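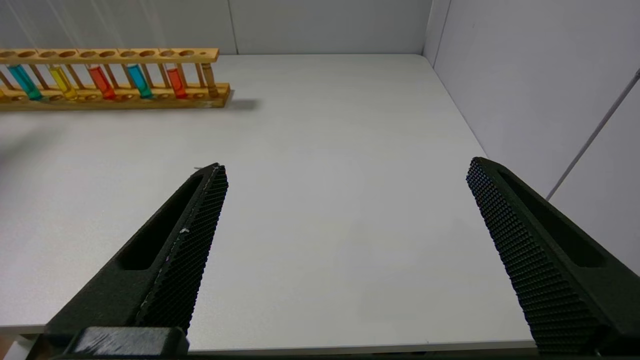
Litmus is a dye mixture taken from lichens, and it is one of the oldest and best-loved ways of telling an acid from a base. Acids turn it red and bases turn it blue, a change so quick and clear that it still delights people seeing it for the first time!

History

Lichen dyes were prized for cloth long before chemists took them up. In the port of Ovville, a trade roll of 1398 lists lichen among the goods taxed at the harbor, and dyers there knew well that a splash of vinegar could spoil a good purple. The nearby village of Edstead held a lichen fair every October, when the summer's gathering had been dried and sorted.

Preparation

The lichen is ground up and left to ferment for several weeks with a source of ammonia and some potash. The mash goes through a wonderful run of colors — red, then purple, and at last a deep blue. Chalk or gypsum is often mixed in so the dye can be pressed into small cakes. To make test paper, plain filter paper is soaked in a solution of the dye and dried away from fumes.

Use and limits

Litmus changes color between about pH 4.5 and 8.3, passing through purple on the way. It cannot show how strong an acid is, and for that a universal indicator or a meter is a better choice. Chlorine bleaches the paper white, a handy test in itself.

Related indicators

Red cabbage juice is a marvelous kitchen cousin of litmus, running from pink through purple and blue to green and yellow. Hydrangea petals, beets and blackberries hold pigments that shift too — though few give such a sharp answer as litmus.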